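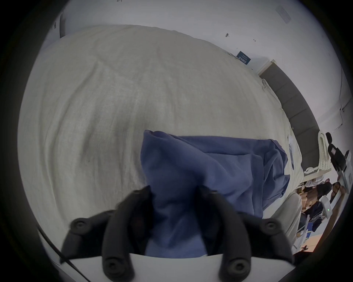 The Fumble Set

Fiction > Short Stories > Robots and Machines

Kátia had been squeezing the same blue cloth since breakfast and she was having the best week of her life.

"Again," said Kadir Akyol, from somewhere past the headboard. "Start it farther over this time."

She flung the cloth at the bed, waited for it to land any way it liked, and came down on it with the gripper. Close, lift, carry, fold. Her wrist knew the trigger by now. You had to go in low with the fingers open and catch a bit of cloth without catching the blanket too, because the blanket would come along happily if you let it and then the whole bed was moving.

"Good," said Kadir. "Boring, but good."

She knew what he meant. They had 800 of these, folded by three people over most of a month, and they were beautiful. Every grab was clean. Every fold ended where it should. Siobhán Ó Conaill, who ran Ladside and had raised the money for the whole Drallemano project, liked to put them up on the big screen when visitors came.

And the arm upstairs, the one that was supposed to learn from them, had folded the cloth three times out of 30.

It was strange to watch. The arm would come down just the way Kátia did, with her same little dip at the end – she had laughed out loud the first time she saw it, it was like seeing your own walk on somebody else. Then it would miss the cloth by a hair, close on nothing, and carry the nothing carefully across the bed. It folded the nothing. It patted the nothing flat. Kadir had put his forehead down on the desk.

"It needs more," Siobhán said at the Monday meeting. "Double it."

"More of what, though?" said Kátia.

She hadn't planned to say it. She was the newest person in the room and her contract ran out in January. But they were all looking at her now, so she kept going.

"We never miss," she said. "I mean, we do, all the time. I missed maybe every fourth one when I started. But we throw those out! Eoin throws them out."

Eoin Daly looked up from his sandwich. "You told me to throw them out."

"I know. So the arm has never seen anyone miss. It has no idea that's a thing that can happen to you. It closes its fingers and as far as it knows, the cloth is always in there."

Siobhán tapped her pen for a while. Then she asked whether the bad ones had really been deleted, and Eoin went a bit pink and said no, he hated deleting things, they were all on a drive in his desk under the label DALY JUNK.

They watched DALY JUNK all afternoon with the blinds down. It was wonderful. There was Kadir dropping the cloth and going back for it. There was Kátia grabbing the blanket and having to let go, shake it off, and try from the other side. There was one where the cloth slid away from the fingers again and again, and you could see the hand getting annoyed, and then getting clever, pinning the cloth down first and rolling a fold up into the grip. None of them had ever been taught to do that. It was a better grab than the one in the manual.

"Who is that?" asked Siobhán.

"That's Kieran Fitzgerald," said Eoin. "Summer student. I marked it as failed."

So the new rule was to fumble. Kátia wrote it up on one page. Start with the fingers already closed in the wrong place. Start with the cloth half dropped. Start with a bad fold and fix it. Never act the mistake, just begin in the middle of one and get yourself out, and record only the getting out. She was proud of that last part. If you recorded the mistake as well, the arm would learn to make it, and it was doing fine at that without help. 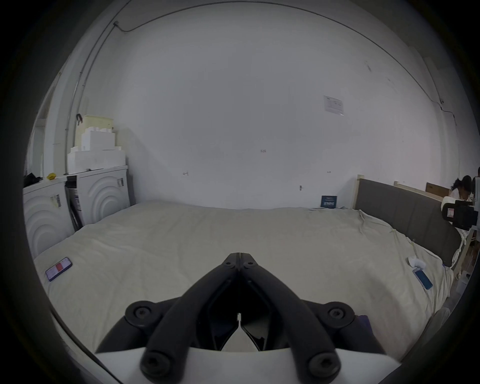

They worked in pairs, one to make trouble and one to rescue. Kadir had a real gift for trouble. He would tuck a corner under, or wind the cloth around itself until it looked like something from a bakery, then put it between her fingers and step away and say "Off you go" in a very pleasant voice. When they swapped, she got him back. She balled it up and stuffed it against the headboard and he had to dig for it with the gripper like a man after the last olive in the jar.

People came in from down the hall to see what the shouting was. Some stayed. Siobhán, who had not touched a gripper in two years, took a turn with her sleeves pushed up and got so interested in a stubborn corner that she forgot her own call with the funders.

By the end they had one new recording for every ten of the old ones. It seemed like hardly anything. Eoin mixed them in and set the training going, and they all went home and pretended to sleep.

Same arm, same cloth, same 30 starting positions. Kátia stood at the back because she couldn't bear to stand at the front.

The first one was clean. So was the second. On the third the arm dipped, closed, and missed by a hair, exactly as before, and she heard Kadir breathe in beside her.

The fingers started to rise, empty. They stopped. They hung there over the bed for what felt like a very long time, and then they opened and went back down, a little to the left, and pressed on the cloth, and rolled a fold of it up into the grip.

"That's Kieran!" Eoin yelled. "That's Kieran's grab!"

It folded 24. On the six it lost, it was still trying when the clock ran out, going back and back at that cloth, and Kátia thought she might love those even more than the ones that worked. One of them got the blanket and let go of it again all by itself.

Siobhán was already on the phone to a very surprised young man in Cork. Kadir had found the cloth where the arm had left it, in a neat square, and was shaking it out.

"Right," he said, and held out the gripper to her. "What about two cloths?"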